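Vustmont Small Satellite Rideshare: Frequently Asked Questions

What is a rideshare launch?
Several small satellites share one rocket. Each customer pays for a slot on the carrier ring and accepts the orbit chosen for the whole group.

Who can apply?
Universities, companies and amateur radio clubs. We don't take applications from individuals.

How big can my satellite be?
Standard slots take up to 15 kg. Anything heavier needs a double slot, and we only have 2 of those per flight. Ask early.

Can I choose my orbit?
No. If you need a different altitude, you can book a ride on the Sowah transfer stage, which drops satellites off after the main separation. It is priced separately.

When do I have to deliver the satellite?
Deliver it to the Wikach integration building 11 weeks before launch. Batteries should be charged to the level stated in your contract. For the next flight, delivery closes in June.

What happens if my satellite isn't ready?
You can move to the next flight once without a fee. After that the deposit is kept.

Does my satellite need propulsion?
No, but you must show that it will come down within the time limit in your license. Tanks have to pass a pressure test, and we need the report before shipping.

Who handles the radio license?
You do. Send a copy to Amerley Addo in customer support. We can't mount a satellite without it.

Is insurance included?
Ground handling is covered while the satellite is in our building. Launch insurance is up to you. 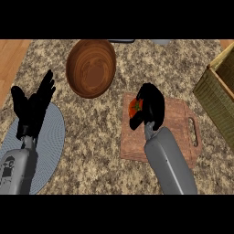 How do I track my satellite after launch?
We send the first orbit data to all customers within about 111 minutes of separation. Later updates are posted on the Jalach customer page, under your flight number.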